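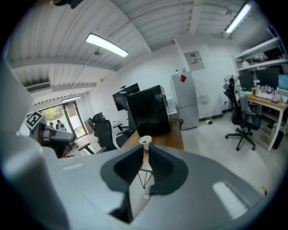

Office room with wooden desk, black mesh chairs and refrigerator, garden side

Vivville Desk, light brown top

The Vivville is a simple wooden desk for people who need space for real equipment and not only for a laptop. In our photo it carries a large black device and a monitor on a stand, with a small white appliance at the right end. You can place it against a wall, but many customers prefer it in the middle of the room, so that they can walk to the cables from behind.

We sell the Vivville from our Dulska showroom and by delivery. The desk comes in one carton and you need one tool for the assembly, which is included.

Details
Item: Vivville
Material: solid wood, oiled
Colour: light brown
Maximum load: 96 kg, spread over the top
Packed weight: 17 kg
Delivery: within 16 working days

Care
Wipe the top with a damp cloth and dry it after. Please don't put hot cups directly on the oil finish in the first weeks. A new tin of Petek oil is enough for two treatments, and we recommend to do the first one in February, when the heating has made the air dry. Small scratches can be sanded by hand in the direction of the grain.

Chairs to go with it
The chairs near the desk have mesh backs, and one of them has a high headrest. We offer similar chairs under the name Jotisell, in black only. The headrest version is better for long hours at the monitor – the version without it takes less space when you push it in. Armrests are sold with both. Please measure the height of your armrests before you order a desk drawer, as some models will touch it.

Placing the desk
Leave 100 cm behind the desk if a chair must roll there. Beside a glass door the daylight is pleasant, but turn the monitor so that the light comes from the side. If your wall outlet is low, as it is on the back wall here, order the longer cable set together with the desk. The refrigerator is not part of our offer.

Returns
You may return the unassembled desk in its original carton. For an assembled desk please write to us first, and add a photo of the underside – we will answer with the cost of pickup.

Page updated 26 August 2020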